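Danko worktop in pale marble
Sold by Varovent, 90 cm deep, cut to length

I'll start with the colour, as that's what everyone rings up about. It's a warm, pale beige with only a faint marbling, so it won't shout at the rest of your room (my old one was bright white and showed every crumb!). I've had mine at home since July and I still like it, which is saying something for me.

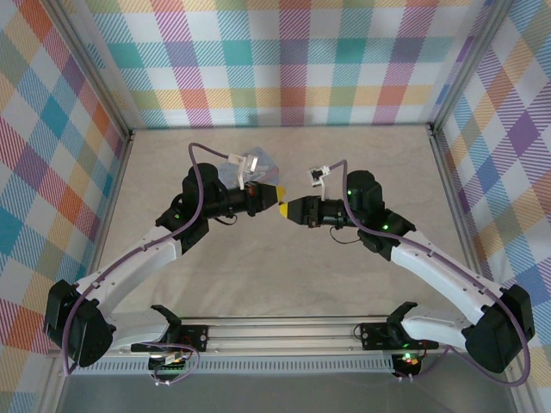

Cleaning is easy enough. Warm water, a soft cloth, a drop of washing-up liquid and off you go. Please don't use scouring powder on it, I tried that on an offcut and it went dull. Hot pans need a trivet too.

We cut to any length up to 2000 mm and the price includes one straight cut – extra cuts are 18 each. Samples are free, and I'd get one before you order, because beige does funny things under different bulbs. Delivery is free within 100 miles of the shop.

Any questions, just ask for me at the counter.
Bohumila Ondrejka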